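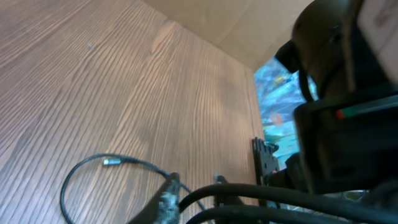

Loose cable on the work surface, from a wrist camera. Photo: Tarumeo

News > Product Safety > Service Notices

Search newsroom Enter keyword Go Advanced

Tarumeo issues stop-use notice for Porik two-arm cable cells, gripper release fault

Customers asked to hold two-arm pulling tasks until update is installed. One minor injury. Single-arm work not affected.

ICHIKAWA, November 20, 2020 – Tarumeo is asking all users of the Porik two-arm cable handling cell to stop running two-arm tasks right away. The reason is a fault in how the grippers report that they have let go. Under some conditions a gripper tells the controller it is open and clear when it is still holding a cable. The other arm then pulls. The cable goes tight between the two, and comes free at speed or takes a connector with it.

The notice covers 397 cells shipped with the May gripper software. Older cells still on the software they came with are not covered, unless they were updated in service. If you don't know which one you have, treat it as covered and call us.

What has happened so far

Tarumeo has 11 confirmed reports. Ten involve damage to cables, connectors or gripper finger pads. One involves a person. An operator at Zudstead, which runs Porik cells on its returned-goods line, was struck on the back of the hand by a connector end when a cable let go. The guard door was open at the time and the cell was in reduced-speed mode, which our manual allowed. Small cut, treated on site, back at work the same shift. We have been in touch with the operator and with Zudstead's safety office and want to thank both for how fast the report came in.

Zudstead stopped its own cells before we asked. Other customers should do the same.

"The manual said reduced speed was fine with the door open and that was our call, so it is on us," said Akihiko Nagano, head of product safety at Tarumeo. "Reduced speed limits how fast the arm moves. It does nothing about what a tight cable does when it lets go. That page is being pulled today."

What the fault is

Each gripper works out whether it is holding something from two things: how far the fingers are open, and how hard the motor is working. With a thick cable there's no problem, the numbers are far apart. With a thin one the gap between "holding" and "empty" is small. The May software narrowed it further, to cut down on false alarms when picking up thin USB leads. Several customers had asked for that change and for most jobs it did what they wanted.

Where it goes wrong is a cable that crosses itself between the fingers. The gripper gets the open command, the fingers part, and the loop stays hung on a finger or pinched at the back of the jaw. Motor load drops to almost nothing. Controller reads empty. The arm is cleared to move off and so is its partner.

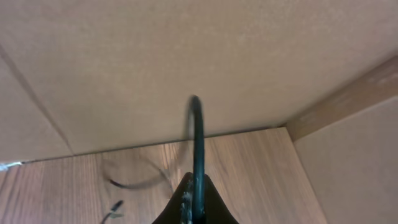

On a single arm this is a nuisance. The cable gets dragged a short way, the pick fails, the cell tries again. With two arms it can turn into a pull. The controller thinks only one of them has the cable, so the force limit for shared loads – the one that is supposed to catch precisely this – never switches on. Our testers in Ichikawa were able to bring the fault about on demand once they knew to look for crossed loops. It showed up on both left and right arms. It did not depend on which finger pads were fitted, and worn pads made no difference that we could measure.

Why our own testing missed it: release was tested over roughly 1,000 cycles before the May software went out, but with cables laid out singly. Tangled bundles were tested for picking only. Release from a tangle was not on the test sheet. It is now.

"I wrote a good part of that test sheet," said Fedir Antoniuk, lead engineer for grippers. "We tested for what the arm would grab. A loop that stays on the finger after the finger opens, we had seen it in the lab, we unhooked it by hand and we carried on. Should have been written up. Wasn't."

What to do now

1. Stop all two-arm tasks. This includes untangle, stretch, hand-over and any custom routine where both grippers touch the same item.
2. Keep the guard door shut whenever the arms are powered. No exceptions for reduced speed.
3. If a cable is strung between the two grippers, do not reach in and do not press Open on the pendant. Hit the emergency stop, wait for the arms to settle, then use the slow release in the service menu, one gripper at a time.
4. Wear eye protection when clearing a tangle.
5. Single-arm picking may go on with the door shut.
6. Send us your log folder if you have seen a cable dragged after release, even once and even if it was months ago.

Please note that the emergency stop itself works as designed and is not part of this notice. The fingers hold their position when power is cut. That is deliberate, but it means a cable that was tight before the stop may still be tight afterward. Step 3 was not clear enough in the printed manual and a corrected page is going out with the update.

A word on status lights, we have had calls about them already. The green light on the wrist housing means the joint has power and is talking to the controller. It says nothing at all about whether the gripper is empty. Some site training sheets have it down as "safe to reach in". If yours does, take it down.

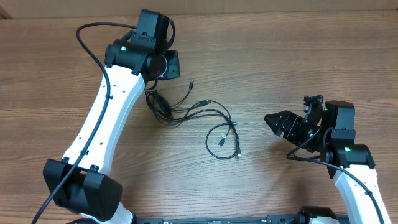
Two-arm cell with a bundle of black USB cables between the grippers. Photo: Tarumeo

The fix

An update is in final checks. It does three things. After every release the arm makes a short slow move and watches for drag before it is cleared. The shared load force limit stays on at all times in two-arm tasks, whatever the grippers report. And the wrist camera picture is checked for anything left between the fingers, where that feature is turned on.

There is a cost. Cycle times will be longer, and customers working with thin leads will notice it most. Some of the false alarms that went away in May will be back as well. We have decided to live with that for the time being and will look at it again when there is enough field data.

The update will be free of charge and goes through the normal service channel. Sites without a network connection get a service visit or a memory stick by post, whichever is quicker. Tarumeo will contact every registered site within 24 hours of this notice. Cells bought second hand are often not registered with us – if yours is one of these please get in touch, the update is free for you too.

After installing, the cell has to pass a release check before two-arm tasks unlock. The check uses a test cord that ships with the update. Do not swap in your own cord for the check, the pass values will be wrong.

Damaged finger pads and connectors on the cell itself will be replaced. Claims for damaged customer goods go through the regional sales office, keep the parts if you can, photos if you cant.

Shipments

New Porik cells are on hold at Ichikawa until the update is loaded and each cell has passed the check. Orders due this month will ship late. Sales will confirm new dates with each customer directly. Spare parts are shipping as ususal.

Demonstrations of two-arm untangling are also suspended, including those at partner showrooms. Single-arm demonstrations continue.

Tarumeo has notified the relevant safety authorities in the markets where the cell is sold. A technical report with logs from the Ichikawa tests will be sent to customers on request once it has been reviewed, names of sites removed.

About Tarumeo

Tarumeo builds small robot cells for sorting and handling soft and flexible parts: cords, hoses, straps, wire harnesses. Porik is its two-arm cell for loose cable. Cells are assembled and tested in Ichikawa.

Media and customer questions on this notice: Tarumeo Product Safety, attn. Akihiko Nagano. Technical questions on grippers go to the service desk, please quote the serial number on the base rail.

Filed under: Porik, Grippers, Safety notices, Software updates

Contact | Newsroom | Privacy | © 2020 Tarumeo. All rights reserved. | Back to top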